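4. Artificial flowers in the waiting room – what visitors said

4.1 Sample and setting

Survey forms went out at two clinics, Bokberg and Leltport, in July. We got 274 back that could be used. Another 60 were dropped, mostly blank second pages. Bokberg had fresh cut flowers at the front desk, changed twice a week. Leltport had fabric and plastic ones the whole time. No sign at either desk said which was which. Same form at both sites, same two questions on mood, one on how clean the room felt, one open line for comments.

Staff were asked not to bring it up with visitors. Kusum Mathur coded the open comments, Ritu Kushwaha coded them again without seeing the first set. Where they disagreed we talked it through and kept the more cautious code.

4.2 Main results

Mood scores hardly differ between the two sites. Cleanliness does – Leltport comes out a bit lower, and the comments point to dust on the petals more than to the flowers being fake. Several people at Leltport wrote that they liked the roses and plainly took them for real. A few at Bokberg complained about smell, or about hay fever. One wrote only "lilies, please no."

Distance matters too. People sitting near the desk were much more likely to mention that a flower was artificial. From the back row, hardly anyone did. This fits the older Tiwari wards study, altough that one used potted plants and asked patients, not visitors.

Cost was not the point of the study but the clinics asked. Over the year Bokberg spent 3754 on fresh flowers and vases, in local currency. Leltport bought its stems once, from Zondden, and has not replaced them. Cleaning time was not logged at either site. It should of been.

4.3 Stem types

Visitors who spotted a fake often named the stem, not the bloom. Too straight, too green, all the same. Taped stems of the kind in Figure 3 are easy to pick out up close, less so once a vase hides the lower part. 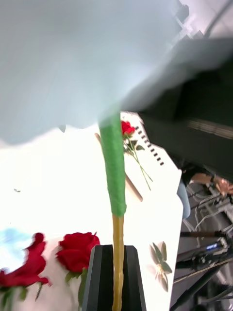
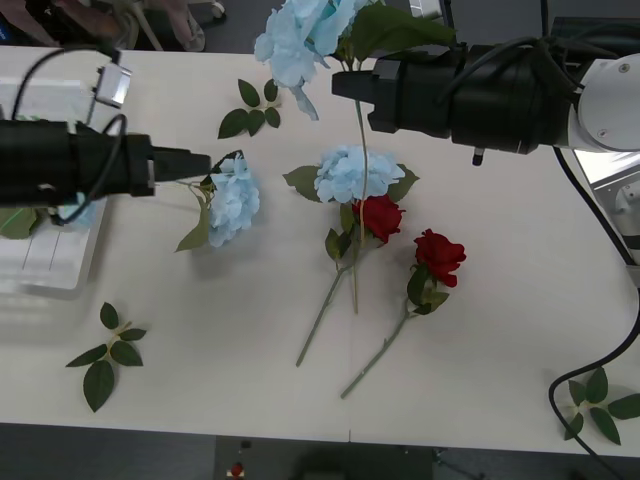
Figure 3. Artificial flowers. First: a stem wrapped in green tape, seen close up. Second: light blue hydrangeas, red roses and leaf sprigs at a white table.

Should a clinic with fresh flowers switch to artificial ones?

On mood alone there is no reason to, and no reason not to. If hay fever complaints come up often, artificial is the safer choice, provided someone dusts them every week.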